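Garnik Embossed Plush Throw

Product code: GK 380
Maker: Garnik, for Hirvonen Home Textiles
Colour: pale pink and white
Pattern: embossed flower and swirling leaf
Availability: in stock, ships from Staltport

Overview

The Garnik throw is a single-layer plush blanket with a raised pattern pressed into the pile. It is intended as a top layer on a bed, sofa or armchair. It is not quilted and has no filling, so it can be folded flat for storage on a shelf or in a drawer.

The face is 100% polyester with a pile weight of 370 g per square metre. The reverse is plain, of the same fibre, with a shorter pile. Edges are turned once and stitched with matching thread. There is no fringe, piping or contrasting border.

Pattern and pile

The embossing is done with heated rollers before the fabric is cut. The pattern therefore runs through to the edges and may be interrupted at the hem at any point. The position of the flowers differs between pieces from the same roll. Customers ordering two throws for twin beds should not expect the pattern to line up.

Pale pink and white are blended across the surface, and the balance between them changes with the direction of the pile and the light in the room. A fabric swatch can be requested before ordering (see Samples).

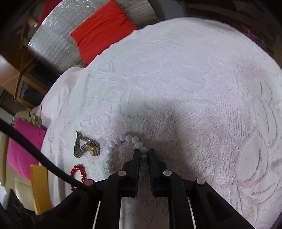

Small items and the pile

The pile is soft enough to be used as a temporary surface for small objects while sorting a drawer or jewellery box. Rounded items cause no difficulty. Strands of smooth beads, such as the white and the deep red ones in the photograph, have no points or edges to catch the fibres. A metal link bracelet of the kind on the two-tone watch should be lifted clear and not dragged, as gaps between links can trap single fibres. Open clasps, claw settings and fine chains are best kept on a tray. A caught fibre should be cut with small scissors close to the surface. Pulling it will leave a bald spot in the raised part of the pattern.

Care

Machine wash at 30 degrees on a gentle cycle, with similar colours. Use a liquid detergent. Do not use fabric softener or bleach.
Shake out after washing and dry on a line or over a rail, pile side outwards.
Do not tumble dry and do not iron. Heat above 60 degrees will flatten the embossing permanently.
Brush with a soft clothes brush in one direction when dry.

Some loose fibre is normal in the first two washes. Clean the machine filter afterwards.

Packing

Each throw is folded and packed in a clear bag with a card sleeve. Trade cartons hold 11 pieces. Fold lines relax within a day or so of unpacking.

Samples and trade orders

Swatches are cut from current stock and posted on Monday. Quote the product code and a delivery address. Trade enquiries to Weronika Walczak, Staltport office, extension 334.

Related products

Rerker plain fleece throw
Garnik cushion cover, embossed leaf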